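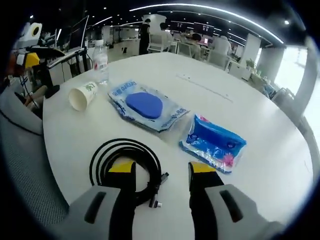

4. Recording at the shared table

This section covers the recording of hand movements with the Bullov hand gripper, and the changes to table duties that follow once the Wynne clearing unit is in service. It applies to the Altville office. Staff at other Zarevmont offices should use their own section 4, as the table layout and the duty list differ.

Read section 3 (charging and pairing) first.

4.1 What the recordings are used for

The Wynne unit clears tables in the open office between 105 minutes after opening and the end of the lunch period. It learns its pick-up movements from recordings made by staff with the hand gripper. Each recording is one person, or two people working together, moving ordinary table items. The unit has been trained so far on 533 accepted recordings. Further recordings are needed for items it handles poorly: soft packs, thin bottles, and cups that have fallen over.

4.2 Before you start

1. Book the table on the office calendar. One booking lasts 20 minutes.

2. Tell anyone seated at the nearest desks that recording is about to begin. A person who does not wish to be in the background may ask you to turn the table position or wait. Do so without asking for a reason.

3. Clear away laptops, telephones, papers and anything with a name or address on it.

4. Check that both yellow tips are pushed fully home. Open and close the fingers three times. If they stick, stop and go to 4.7.

5. Check the battery level. Do not start below 70 per cent.

6. Put out the items. Use things that are found on the tables in an ordinary week. Do not arrange them in rows.

Note: Cables may be used as items. A cable used as an item must be unplugged at both ends.

Caution: Do not use glass, open drinks, cutlery or hot food containers. Bottles must have their caps on.

4.3 Recording alone

1. Stand or sit with the table edge in front of you and hold the gripper with its fingers pointing across the table.

2. Press the start button and wait for the single tone.

3. Hold still until the second tone.

4. Move to the first item at the speed you would use with your bare hand. Close the fingers, lift, and set the item down at its new place.

5. Open the fingers fully before moving to the next item.

6. Return to the table edge and press the button again.

If you drop something, carry on. A drop followed by a second attempt is a usable recording. If you touch an item with your free hand, press and hold the button to mark the recording as spoilt.

4.4 Recording in pairs

Two grippers may be used at one table. Each must be paired to its own tablet slot (see 3.5). Agree before the first tone who will lead. The leader takes the first item and the second person waits until the leader's fingers have opened.

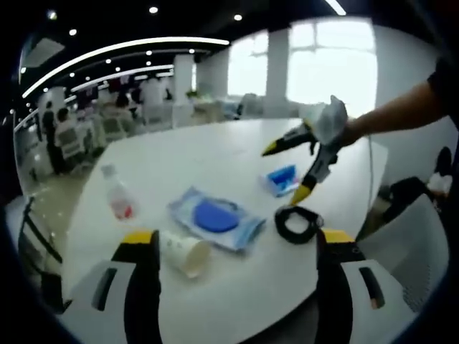
Working positions matter more in pairs than alone, and most of the spoilt pair recordings at Altville came from both people reaching over the same part of the table. The second person should come in from the side, at an angle to the leader. With one gripper at the near edge and the other brought in from the right, as at this table, the paper cup on its side falls to the near gripper and the black ring to the one on the right. The flat pack of wipes and the bottle on the left are also the leader's, because the second person would have to cross the middle to reach them. Flat rings are hard to pick up. Approach with one finger inside the opening if it is wide enough - otherwise close on the outer edge and slide.

1. Keep the two sets of fingers a hand's width apart at all times.

2. Do not pass items from one gripper to the other. Set the item down and let the other person take it.

3. If the grippers touch, both people stop and open their fingers. Mark both recordings as spoilt.

Caution: Roll up loose sleeves. Keep hanging cables away from your knees and from chair wheels.

4.5 Mixed piles

Piles are recorded separately from spread items and have their own label on the tablet. A pile is any group in which at least one item rests on another. Take the top item first. If lifting it brings a second item with it, lower both, open the fingers and try a different side. Do not shake the gripper.

Soft packaging under a hard item should be left until the hard item is clear of it. Rolls of tape can be gripped across the width or by the rim. Record both if time allows.

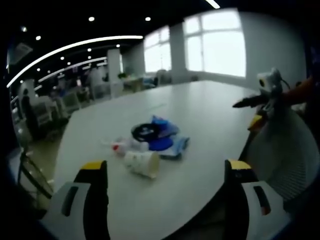
Haf Lewis asked, when the draft of this section went round, whether the recordings could be used to judge how quickly a person works, and whether declining to take part would be held against anyone on the table duty list. She added that the slow, careful recordings seemed to be the ones people worried about most, and that the manual should say something plain on the matter.

The position is as follows. Recordings are stored under a session number. The session number is not linked to the duty list or to staff records. Speed is used only to set the movement of the unit, and slow recordings are accepted on the same terms as fast ones. Taking part is by choice and is done in paid time. Requests to delete a session go to Nerys Beddoe, with the session number, at any time before the session is added to the training set. After that, the session can be withdrawn from the next set but remains in the current one.

4.6 Changes to table duties

From January 2025 the duties are divided as set out here.

Done by the unit: cups, bottles with caps on, sealed packs, wrappers.

Done by staff: spills, glass, cutlery, food, and wiping down. Anything the unit has left behind after two attempts.

Not moved by either without asking: personal belongings, telephones, keys, medicines.

The duty person no longer makes the mid-morning round. The time goes to checking the unit's collection tray and to the wipe-down, which takes longer than it did under the old list. Beca Powell holds the revised list. Swaps are arranged with her and written on the sheet by the kitchen door.

The unit stops if a person reaches over the table it is clearing. You do not need to wait for it to finish, and you do not need to move out of its way. To send it back to its bay, press the green button on its base once.

4.7 Faults

Fingers stick or close unevenly: remove both tips, wipe the black pads with a dry cloth, refit.

No second tone: the gripper has lost its pairing. Repeat 3.5.

Tablet shows "dark": the view is too dim or the lens is covered. Check for tape or a sleeve over the lens before moving the table.

Tablet shows "bright": turn so that the windows are to one side of you.

Tip missing or split: do not record. Spare tips are in the drawer marked G. Report the last spare to Ffion Griffiths.

4.8 After recording

1. Return the table items to the box.

2. Put the gripper on charge with its fingers open.

3. Write the session number and the number of spoilt recordings on the sheet.

4. Leave the chairs as you found them.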